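Why I Still Want Long Prayers

In our church in Iltwood the Sunday prayer of intercession became shorter this year. Some members asked for it, and I understand them. Children are tired and the lunch is waiting. But I want to speak for the long prayer, in which many persons and places are mentioned by name.

I grew up in Mirnum, where the prayer took as long as the sermon. As a boy I found this very hard. The old pastor prayed for each sick person, for the fields, and for the prisoners in Nurnament, whom none of us had met. I did not listen well, but the names stayed in me.
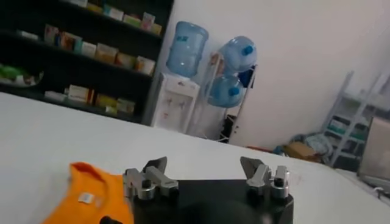 When we pray only "for all who suffer," we say something true, but it costs us little. A name asks more. In March I heard our reader pray for a family from Mansour street, and that same week I knocked at their door. I would not have gone for "all who suffer."

Some people say that God knows already what we need. Jesus says this also, and directly after it he teaches his disciples to pray. So I think His knowing cannot be a reason for our silence.

I do not ask for an hour. Our prayer takes now less than 5 minutes, with the Lord's Prayer included. Let us give it ten again, and let us leave some silence in it, so that those who are shy can bring their own names.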